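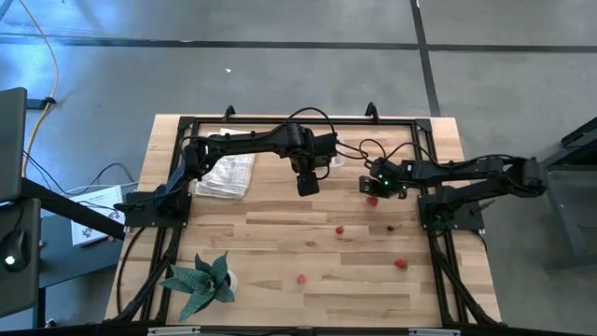
Rehema Muli
@rehemamuli

Thread on butcher block tops, because three people asked me the same thing after the last one. I've sanded and oiled 11 of these now. 1/

Board color first. You get tan, honey and very pale boards in the same top. Oil makes the contrast stronger. If you want it even, pick a different top, or stain it and accept that the stain will go blotchy near the knots. 2/

Knots are fine if they're tight. Press with a thumbnail. If one moves, fill it with clear epoxy and sand flush the next day. 3/

Red fruit is the stain I get asked about most. Raspberries, strawberries, cherries. On an oiled top, wipe it up and you're done. On bare wood the juice goes straight into the grain. 4/

What I do for a fresh one: cold water, then lemon juice and salt, leave it 12 minutes, rinse, dry with a towel. Skip bleach. It leaves a pale patch that's harder to fix than the stain. 5/

Old stain: sand with the grain, 120 then 180 then 220. Do the whole board end to end or you'll see the dip when the light comes in low. Then oil again. 6/

I used Derivari oil until February and switched to Liltska. Dries faster, smells worse. Thin coats, 4 of them, a day apart. 7/

Someone asked about 3000 grit. No. The oil just sits on top.

Next thread is end grain boards. 8/8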